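Fórum > Casa e Cozinha > Louça e mesa

Tópico: Comprar pratos avulsos ou serviço completo?

mkerslake
Mudei de casa em novembro e ainda ando com a louça desirmanada que trouxe da anterior. Vi um serviço da Andreadis, linha Tremden, com 12 lugares. Somos 3 cá em casa. Vale a pena comprar tudo de uma vez ou vou juntando peças?

tozé_lx
Serviço completo, sem dúvida. Daqui a uns anos partes dois pratos e a linha já foi descontinuada. Aconteceu-me com a Prekunitz, nunca mais encontrei os de sopa.

rita.m
Discordo. Doze lugares para três pessoas é armário ocupado. Comprei seis rasos e seis de sobremesa e chega bem. Quando há visitas misturo com os brancos que já tinha.

tozé_lx
Misturar é gosto de cada um. Eu não gosto.

Manolis_T
Antes disso via se vão à máquina. Os meus de rebordo dourado ficaram baços em poucos meses – e diziam na caixa que aguentavam.

mkerslake
Estes dizem que sim, mas não tenho a certeza quanto ao micro-ondas. Vou perguntar à loja.

rita.m
Outra coisa, mede o armário. Os de bordo ondulado empilham pior do que os lisos. Tenho os verde-menta e só consigo arrumar quatro em cada monte. 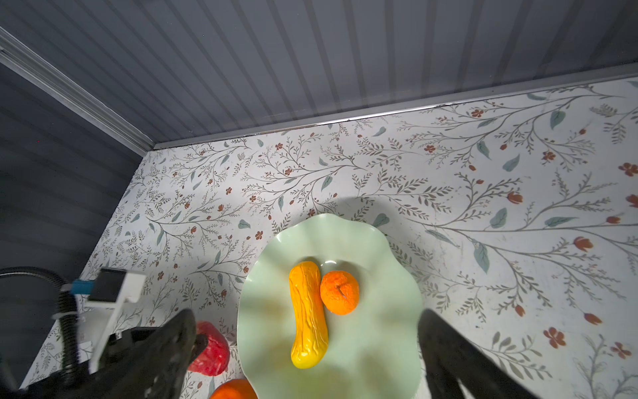
De resto não me queixo, lavam-se bem e não lascaram. Voltava a comprar, mas avulso.

Manolis_T
Os meus lisos também abanam quando faço pilhas altas. Depende mais do pé do prato do que do bordo, acho eu.

mkerslake
Obrigada a todos. Vou começar por seis rasos e depois logo vejo os de sopa.

tozé_lx
Depois não digas que não avisei.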